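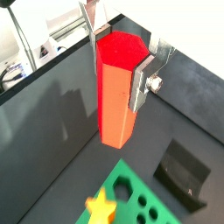 # Pultero: encajar piezas con un brazo robótico

Inicio | Proyectos | Datos | Contacto

¡Hola y bienvenidos! Pultero es el conjunto de datos que hemos ido reuniendo los alumnos del club de robótica Branthorpe, con muchísima paciencia y bastante merienda de por medio. La tarea parece de parvulario (meter cada prisma en su hueco del tablero verde), pero a nosotros nos ha dado para todo un curso.

## Contenido

Hay 44 episodios, grabados a partir de abril: 35 para entrenar y el resto para validar. En cada uno se guardan la vista de la muñeca y la de una cámara fija.
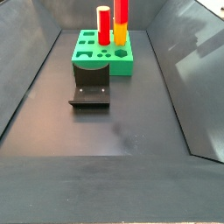 Las dos vistas comparten reloj, así que podéis emparejarlas por la marca de tiempo sin hacer nada raro. Si solo vais a usar una, empezad por la de muñeca, que es la que más nos ha servido para afinar la bajada final.

## Etiquetas

Agathe Brunet repasó a mano las formas: estrella, hexágono, pentágono, óvalo y demás.

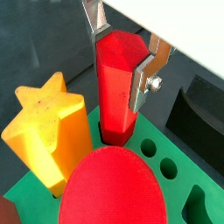 El episodio 29 tiene dos intentos seguidos y lo dejamos entero, con una nota en el CSV. ¡Si encontráis otro despiste, escribidnos, que nos hace ilusión!

Última revisión: 22 jun 2026

Usamos cookies propias para recordar tu idioma. Aceptar | Configurar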